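Mitmachen gesucht: Greifer-Projekt der Robotik-AG Clemik

Stand: 9. Februar 2023

Hallo zusammen, ich schreib das jetzt einfach mal so runter, wie ich es auch am Schwarzen Brett erzählen würde. Wir sind die Clemik, die studentische Robotik-AG, und für unser Projekt Mamum suchen wir Leute, die Lust haben, Greifern etwas beizubringen. Und zwar mit den eigenen Händen!

Bei Mamum geht es um Handgriffe, die jeder von uns nebenbei erledigt: etwas aus einer Schale nehmen, in eine andere legen, zurückschieben, drehen. Ihr nehmt in jede Hand einen Greifer und macht die Aufgabe vor, wir zeichnen die Bewegung auf, und später wird damit ein Modell trainiert. In unserem Archiv liegen inzwischen 1.377 Durchgänge, und trotzdem fehlt uns eine Menge, vor allem Abwechslung. Im Moment stammen die Aufnahmen nämlich fast alle von denselben Leuten (einer davon bin ich, und meine Art, Dinge anzufassen, kennt das Modell jetzt wirklich zur Genüge).

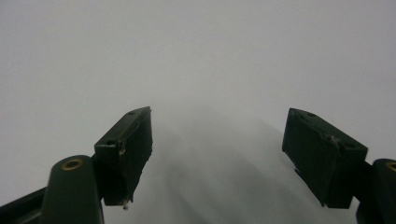 Vorkenntnisse braucht ihr für die Aufnahmen keine. Ihr müsst nicht programmieren können, ihr müsst auch nichts mit Technik studieren. Ich hätte sogar sehr gern ein paar Leute aus der Musik oder aus der Zahntechnik dabei, die haben eine ganz andere Ruhe in den Fingern! Linkshänder bitte unbedingt melden, von euch haben wir viel zu wenige. Wer Probleme mit den Handgelenken oder Schultern hat, schreibt mir bitte vorher kurz, dann überlegen wir gemeinsam, ob und wie es geht.

Eine Sitzung dauert 45 Minuten, Einweisung und Pause schon mitgerechnet. Am Anfang fühlt es sich ein bisschen an wie Essen mit Grillzangen, das gibt sich aber. Wir wünschen uns, dass ihr mindestens vier Sitzungen mitmacht, verteilt bis Ende Juni. Wann genau, sprechen wir einzeln ab, abends geht bei uns meistens auch.
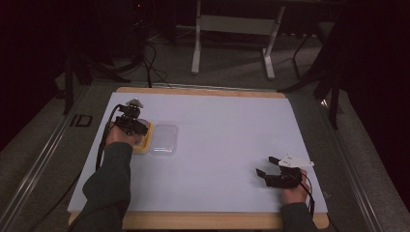
Die Aufgaben werden im Lauf der Sitzungen schwieriger. Erst arbeitet ihr mit einer Hand, dann mit beiden, und irgendwann kommt die Sortieraufgabe, an der ich selbst regelmäßig verzweifle. Fehlversuche sind völlig in Ordnung, bitte nicht heimlich von vorn anfangen! Wenn euch etwas wegrutscht, greift ihr nach und macht weiter, gerade solche Stellen schaue ich mir hinterher gern an.

Außerdem suche ich zwei Leute, die fest ins Team einsteigen möchten. Das ist dann doch etwas mehr Arbeit: Aufnahmen sichten, schlechte Durchgänge aussortieren, neue Aufgaben ausdenken und ausprobieren, Fingerteile konstruieren und anpassen. Wer CAD oder Python kann, ist klar im Vorteil, wer es lernen will, darf trotzdem schreiben. Im Juni fahren wir zum Jullton-Wettbewerb, da geht es um zweihändiges Greifen auf Zeit, und bis dahin muss noch einiges passieren. Unser Auswerteskript zum Beispiel heißt Nieminen, ist über mehrere Semester gewachsen und sieht innen auch so aus. Wer sich traut, da mal aufzuräumen, bekommt von mir persönlich Kuchen.

Geld können wir leider nicht zahlen, wir sind eine AG und haben kein Budget für Honorare. Getränke gibt es, eine Teilnahmebescheinigung auch, und wer fest mitarbeitet, kann sich das Projekt in manchen Studiengängen als Wahlleistung anrechnen lassen (bitte vorher im eigenen Prüfungsamt fragen, ich kenne nur die Regeln aus meinem Fach).

Kurz zum Datenschutz: Ihr bekommt vor der ersten Sitzung eine Einwilligung zum Durchlesen und könnt sie später jederzeit widerrufen. Eure Durchgänge werden unter einer Nummer gespeichert, der Name steht nur in der Terminliste.

Melden könnt ihr euch über das Kontaktformular der AG, Betreff »Mamum«. Schreibt bitte dazu, ob ihr nur aufnehmen oder fest mitmachen wollt, wann ihr grundsätzlich Zeit habt und ob ihr Links- oder Rechtshänder seid. Einen Lebenslauf braucht es nicht, zwei, drei Sätze zu euch reichen mir völlig. Ich antworte selbst, in der Klausurenphase manchmal etwas langsam, also hakt ruhig nach, wenn nichts kommt. Ich freu mich auf euch!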